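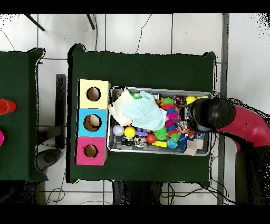 Wurkham Equipment Notes, No. 307

Purner Gatebox home network monitor

Words by Chaimae Benjelloun

I've had a Gatebox plugged in beside my modem since November and I still open the app most mornings before I've put the kettle on. It's a small grey unit that sits between your internet connection and everything else in the house, and it tells you in ordinary words who your gadgets are talking to. Your telly, your doorbell, the printer, the bathroom scales if they're the chatty sort. I thought I knew what was on my network. I had no idea!

The idea is simple enough. Traffic passes through the box on its way in and out, and the Gatebox notes the address at the other end, how often it's contacted and how much data goes across. It doesn't open the contents (most of that is encrypted anyway, and a good thing too). What you get is a page for each device with its regular contacts listed by company where the company is known, and by bare address where it isn't.

My television was the star of the first evening. It was switched off at the remote, and it was still checking in with an advertising server every few minutes. One tap on Block, and the streaming apps went on working as before. I did have to unblock one address later to get the program guide back, so expect a bit of fiddling with TVs in particular.

Setting it up

There are two sockets on the back, marked Line and Home. The cable from your modem goes in the first, and your router goes in the second. Power it up, wait for the front light to stop pulsing, and scan the code on the underside with your phone. Anybody with a combined modem and router will need bridge mode turned on, and the printed guide has a page on this that's far better written than these things usually are.

The box then spends its first day listening. Leave it alone while it does. I started renaming devices straight away and ended up with two laptops called Kitchen, and it took me a while to work out which one was the fridge.

Naming is the only tedious part. Some gadgets announce themselves properly and others turn up as a string of letters and numbers. My trick is to walk through the house turning things off one at a time and watch what drops off the list. Kids are brilliant at this, by the way.
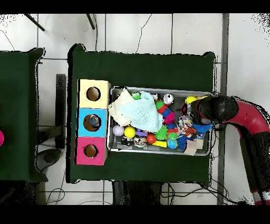 Once everything has a name you can sort devices into groups and give each group its own rules. I've got one for work, one for visitors, and one called Nosy for anything with a microphone. The Nosy group can't reach the rest of the network at all, and it gets cut off entirely at night. The speaker sulks about this each morning and needs a minute to reconnect, but I can live with that.

Headsets and games

Several readers have asked about virtual reality headsets. Yes, the Gatebox sees them, and it's fascinating to watch. The Kahsay headset I've got on loan sends a steady trickle upstream the whole time it's being worn, and the Gatebox sorts that into game traffic, account checks and "usage reporting". You can block the last of those and the games I tried carried on happily. It can't tell you what's inside the reporting, whether that's head movement or just which menu you opened, and I'd be wary of any home product claiming it could.

There's no noticeable lag. I was fussy about this, as a stutter in a headset makes me queasy, and I played for a whole rainy afternoon at the Lunville library's games day with the box in line and felt fine.

Where your own data goes

A privacy gadget that ships your browsing habits off to its maker would be a poor joke, so I went looking. Logs are kept on the box itself for 70 days and then overwritten. You can wipe them sooner from the settings, and there's a switch for turning off remote access altogether, after which the app only works while you're on your own wifi. Updates still come down from Purner. Watching the Gatebox list its own contacts on its own page gave me a silly amount of pleasure.

Things I'd change

The front light is much too bright for a bedroom. I've stuck a bit of tape over it. Exporting a log gives you a plain spreadsheet with column headings that only an engineer could love, and I'd dearly like a weekly summary by email. The wall bracket is sold separately too, which seems a bit mean.

Details

Connection: wired, Line and Home sockets
Rated throughput: 600 megabits per second
Log storage: 70 days, on the unit
Device groups: up to 7
Subscription: none
In the box: unit, power supply, one network cable, printed guide

Comments

Tess: Does it cope with a mesh system? Ours has three little pods and I can never tell which one is doing what.

Chaimae B: It does, as long as the main pod is plugged into Home. You won't see which pod a device is using though, only the device.

oldmodem: Put ours in last month. The robot vacuum was by far the worst offender. Blocked the lot and it still cleans, but the map in the app has gone.

Priya: Thanks for mentioning the light, I thought mine was faulty. Tape it is.

Contact Wurkham | © Wurkham Equipment Notes | Back to top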